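Print
E-mail

ok thread on the trash picking result bc people keep asking and I only have the lunch break. September 30, 2020, writing it down before I forget half of it

short version: we stopped collecting demos in the lab. all of them come from real kitchens now, handheld gripper, no robot in the loop. policy trained on that. then moved to the arm

the old set (April) was 373 demos. one counter, one bin, same lights. looked great in the lab. took it to an apartment and it grabbed air. over and over

so for the new set, 200 demos total. fewer! different homes, different bins, whatever trash people had. no staging rules except "don't make it easy"

what I mean by not easy: clear plastic bottle lying across the opening, crumpled pouch leaning on it, little flat card box upright next to them. pick one without dragging the others

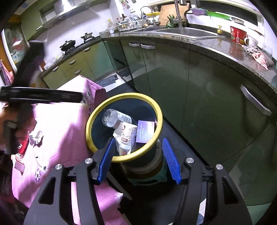 Rory MacAulay: fine but how do you know it's the homes and not just the junk? you changed both. if the April set had clear bottles in it maybe the lab data does ok too

fair. we asked ourselves the same thing, so there's a control. Gresodard split: lab counter, new junk, also 200 demos. Same operators, same gripper, same labels

result: lab + new junk beats April. homes + new junk beats both, and the gap is biggest on clear stuff. bottles mostly. pouches close to a tie

why bottles, my guess: you see the bin wall and the other trash right through them, so the background leaks into the object. a lab background teaches you one leak. not tested properly, don't quote me on it

method bit for those who care. wrist view only, wide lens. no outside camera at all. gripper width gets logged per frame, and the pose comes from visual tracking on the same video

tracking hates glossy cabinets btw. reflections slide when you move and the thing thinks the cabinet is walking. we lost almost a whole home's worth of demos to that before Cường Đỗ added a reprojection check at the start of each take

check is dumb simple. hold still for 2 seconds over the bin, look around slowly, come back. if start and end poses don't agree you redo it. takes longer to explain than to do

labels: one line per demo, which item first, did anything else come out with it. "came out with it" counts as a fail even if the pick itself was good. we were too soft on this in April and it made teh old numbers look nicer than they shoud

someone asked about order. operators pick whatever they'd pick. we tried forcing bottle first and the policy got worse at everything that wasn't a bottle. dropped it

Rory MacAulay again, by DM, says I should report failures by item instead of one big average. yes. doing that. table goes in the Bolleo writeup, not here, it's ugly on a phone

things that still break it: bag liners that fold over the rim. anything flat on the bottom. bins deep enough that the fingers hit the side on the way down. the last one is a planner problem and I refuse to fix it with data

also 2 operators did most of the demos so there's a style baked in, both come in from the side and tilt late. need more hands before I claim anything about people in general

next round is Kazemi, same protocol, lids on. step pedal bins if I can get the mount to behave

code for the pose check goes up once Cường has cleaned out his hardcoded paths. dataset later, people's kitchens are in it so we're going home by home for an ok

back to work, will answer replies tonight

Print
E-mail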